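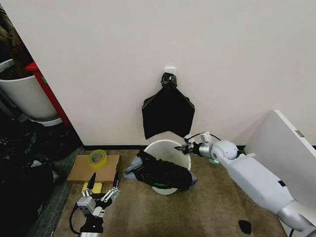 The workshop in Skenville is one carpeted room that five members share. Its newest project has two arms, and it is learning to put a bag in a wastebasket. The builder, who writes about it online under the name Soltia, agreed to talk to me there one afternoon in November.

I asked first why a trash bag. "Because it has no shape," the builder said. "A box is always a box. A bag is different each time you touch it, and my program must decide again where the edge is."

The project is called Bunting. Before the bags it was used for folding towels, and the builder says that work was much easier. A towel lies flat and waits for you. Thin black plastic shines, sticks to itself and hides its own opening.
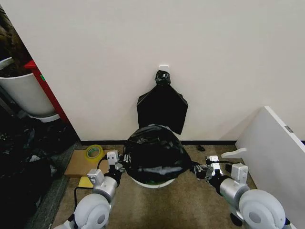

Bunting with a gripper on each side of the black bag.

Both arms must agree on how hard to pull. "If the left is stronger, the basket walks across the carpet," the builder told me. "If they are both strong, I buy more bags." In the first month almost 15 bags were torn in this way.

The control software, Altidine, was written at home in the evenings. It gives each arm its own plan and compares the two plans before anything moves. I asked if this makes the machine slow. "Yes, very slow. I prefer slow -- I can still reach the stop button."

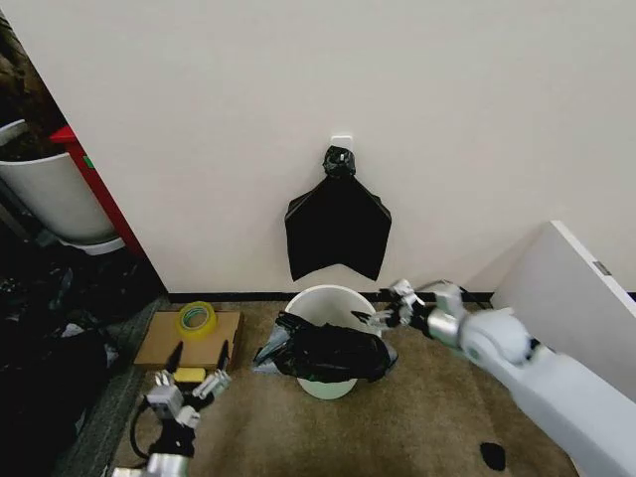 What comes next

The builder wants to change the fingertips first. The present ones hold well, but they do not feel when the plastic begins to slide. A softer material is ordered, and two spare sets will be cut from it so that other members can try them.

After this comes the harder question of a full bag, with weight in it. "I have ideas for tying it," the builder said, "but they are only drawings now."
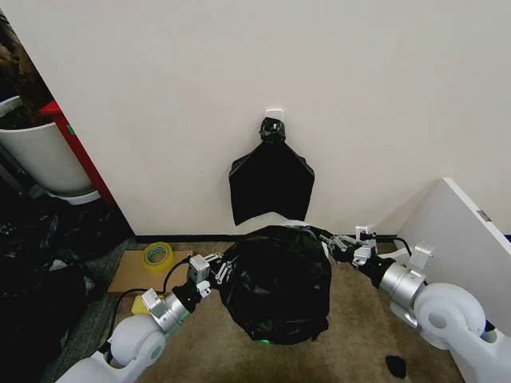
Both grippers on the knotted bag, close to the floor.

I wanted to know if Bunting will one day work in the builder's own kitchen. There was a long laugh. "My kitchen is too small for the arms. I take out the trash myself, before breakfast."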